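4. Working rules for hand-held gripper recording
We set the rules below before the main round of recording began in September, and they applied to every session at the Rarkton bench.

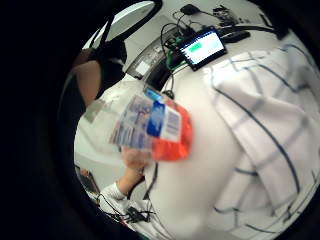
Figure 1. View from the gripper camera, with a snack package held up over the bench. A checked cloth, a small screen and cables share the work surface.

4.1 Rules for the work surface
Each session starts with a bench check by the operator. Cables that cross the surface are allowed, but their position must be written down, and they must not be moved until the session ends. Cloths may be left in loose folds. Between takes the operator picks the cloth up and drops it again, so that the folds differ. Screens stay on during recording and must show no names or passwords.

4.2 Rules for people in view
Anyone who may come into view signs a consent form first. This covers hands and forearms as well as faces. A second person may stand at the bench as long as they do not touch an item during a take. We did not ask people to wear plain clothes or gloves. An earlier draft, written by Embla Sundqvist for the Zitden trial, required both, and operators found the gloves awkward with thin packaging.

4.3 Rules for keeping or dropping a take
Blur alone is no ground for dropping a take. Items brought close to the lens often smear, as the package does in Figure 1, and a policy trained only on sharp views will meet the same smear later in use. Printed text does not have to be readable, as the item is named in the session log. A take is dropped if the log entry is missing, if consent is missing, or if the lens is covered from start to finish.

Of the first 400 takes checked against these rules, 87 were dropped, most of them for missing log entries. We then moved the log entry to the start of the take. The checklist in use is the version of 11/19/24.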